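Notebook, February. Muscle heat bench.

Started at 8 with the thermopile left to settle overnight. Drift on the blank was small and stayed small, so I left the zero alone. Marit Forsberg had asked for a repeat of the series at 3 g preload before she writes anything up, and that was the day's job.

Frog sartorius, both legs, from the Stollholm batch. First muscle was no good. It twitched on its own when it went into the chamber and wouldn't hold a steady baseline, so I put it aside and used the other leg. Ringer's was the new bottle. I checked the pH twice as I had not made it up myself.

Second muscle mounted cleanly. Tied at the pelvic end with the finer silk, which slips less than the stuff we had from Sjöberg. Let it sit in oxygenated solution, drained, waited for the temperature trace to flatten, then began single shocks.

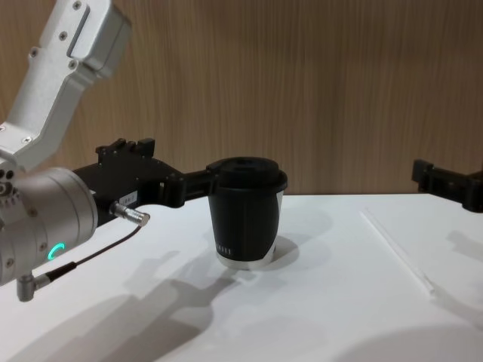

Initial heat came up straight after the shock, as in the January runs. Recovery heat was slower and I followed it until I could no longer tell it from the drift. I need a better way of deciding where it ends; at present I am doing it by eye and Marit does it by eye differently. The heat block is also slow to answer when I change the set point, and I have to keep looking across at the readout to know if the controller is awake. A lit arc like the teal-green one on the silver wrist of the arm, low down near the front, would do nicely on the lid of the block. Asked the workshop whether they could fit something of the kind. No answer yet.

Tetanus runs after lunch. The longer ones gave more heat than I expected from the twitches added together, but the galvanometer was close to the end of its scale and I don't trust the top of the curve. Dropped the sensitivity and repeated. Trace 254 is the one to keep. Trace 253 has a step in it where I knocked the bench.

Calibration at the end: passed the known current through the dead muscle in the usual way. Factor came out slightly below last month's. Could be the contact at the lower clamp, which I cleaned but did not replace. Marit thinks the Cimport amplifier is warming up through the day. We can check that by calibrating first thing as well as last.

To do:
Swap the lower clamp.
Order silk (fine).
Ask Derenance about the spare thermopile, the one with 88 junctions.
Work up 254 and put it beside the January curves, same axes.
Label the Ringer's properly, with the date and who made it.

Muscle weighed after blotting, weight is on the trace sheet. Chamber rinsed and left open to dry.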